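How to teach a robot arm to push blocks: a club night walkthrough

Posted Wed 7 February by the Stanside Robot Club

We get asked about the block pushing project more than anything else we do, so I've finally typed it up. It's a lovely first project for a group that has done a bit of coding and wants to get an arm moving. There's no gripper to fuss with, the blocks are cheap, and the first time your arm nudges something exactly where you told it to, the whole room cheers (ours did, anyway!).

The aim is simple to say. You give the arm a short instruction, such as "push the red ones together", and it slides the blocks over the board until they are where you asked. Getting there takes a few evenings. We gave it 5 sessions and finished with a small contest between pairs.

What you need

A small robot arm that you can move from a computer. Any desktop arm will do if you can send it x, y and z positions.
A straight, round rod for the end of the arm. No fingers, no suction cup.
A flat board to push on, fixed down firmly.
A handful of blocks in different shapes and colours.
A camera on a stand, looking down at the board from one side.
A printed square marker, the black-and-white sort that your vision library can find.
A game controller or keyboard for driving the arm by hand.
An emergency stop button within reach of whoever is in charge.

We run everything from Hokach, the club's own bit of software, which started life as a line-following program and has been patched so often that hardly any of the first version is left. If you're starting fresh, write your own little program. You need it to do just three jobs to begin with: read the controller, move the arm, save what happened.

Step 1: Fix the board down

Please do this properly. In our first session we held the board with tape, and it crept sideways all evening while we blamed the code. Bolt it or clamp it. Then lean on each corner with your thumb, and if anything rocks, pack it out before you go any further.

Run your hand across the surface as well. A ridge you can barely feel will tip over a tall block. Ours wanted a light rub with fine sandpaper and a wipe with a dry cloth, nothing more. Don't wax it! We tried that on an offcut and the blocks shot off like curling stones.

Step 2: Set your heights

Lower the arm slowly until the tip of the rod is just clear of the board. We use a folded sheet of card as a gauge, slid underneath. Write that height down as your working height. Now raise the arm until it clears your tallest block with room to spare and write that down too, as your travel height.

Those are the 2 heights the arm uses for the whole project. Put them at the top of your program with sensible names. We called ours LOW and HIGH, and when something goes wrong at nine o'clock at night you'll be glad they aren't called h1 and h2.

Step 3: Fence it in

Before anyone gets a turn, put limits in the code so the arm can't leave the board. Set the smallest and largest x and y, and make the program refuse anything outside them. Test each side at a crawl, with a hand on the stop button.

Keep the speed low for now. It feels painfully slow for ten minutes and then you stop noticing. Hair tied back, sleeves up, and no reaching in to rescue a block while the motors are live. If a block falls off, stop the arm, pick the block up, start again.

Step 4: Find the board with the camera

Place your marker beside the board, flat, where the arm's shadow won't fall across it too often. Measure from the marker to one corner of the board, and measure twice. Your vision library will tell you where the marker is and which way it's turned, and from there you can work out where everything else ought to be.

To check it, ask the program for the middle of the board and send the arm there at travel height. Lower it and see how far out you are. If it's wrong by the same amount everywhere, your measurement is off. If it's fine in the middle and bad at the sides, look at the camera angle.

Step 5: Drive it by hand

Now the fun bit. Hand the controller round and let everybody push blocks about with no goal at all. You learn so much in this half hour. Push a cube through its centre and it slides straight. Push near a corner and it spins. A cylinder will roll round the tip of the rod and wander off if you come at it even slightly to one side, which drives people mad and is brilliant practice.

The trick that helped us most was to get behind the block first. Lift to travel height, go round, come down on the far side, then push. Beginners try to steer a block from the side, and it slides away from them every time.

Step 6: Set some tasks

Start with one block and one corner. Then move on to grouping by colour, which is where it gets interesting. 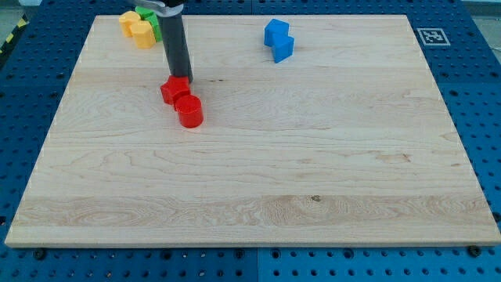 Getting a pair to touch is easier than keeping them touching. If you carry on pushing after they meet, the second block starts to move too, and off they both go. Teach your drivers to ease off early and finish with tiny nudges. In our version the step size drops when you hold the left shoulder button, and I'd recommend adding something like it on day one.

Write your tasks on slips of paper and pull them from a mug. Keep the wording plain: "put the blue ones side by side", "separate the red ones", "move the green one to the front". You'll want those same sentences later.

Step 7: Record everything

For each try, save the camera pictures, the arm position and the instruction, all with the same clock. Start the recording before the arm moves and stop it once the arm has lifted away. Give every try its own folder. Keep the bad ones as well, in a folder marked bad, for looking back at when you're puzzled.

We had 18 good recordings by the end of our third session and thought that was plenty. It wasn't even close! Short turns work best, with one person driving and one reading out the slips, then swap.

Step 8: Let it have a go

Load your recordings into whichever learning package your group likes. Ours is a small one called Cletent, written by one of our older members, and it trains overnight on an ordinary desktop. Start with a single task, such as the one-block corner push, and get that behaving before you mix in the rest.

The first run will probably be awful. Ours drew a slow circle and parked itself. We had forgotten to shuffle the starting positions, so it had only ever seen blocks in one place. Move them between every try, turn them, bunch them up, and try again.

For the contest we played for the Mazurek Cup (a painted egg cup, fiercely fought over). Each pair gets one instruction from the mug and one go, with a point for finishing and another if nothing leaves the board. Bring spare blocks, as they roll under cupboards.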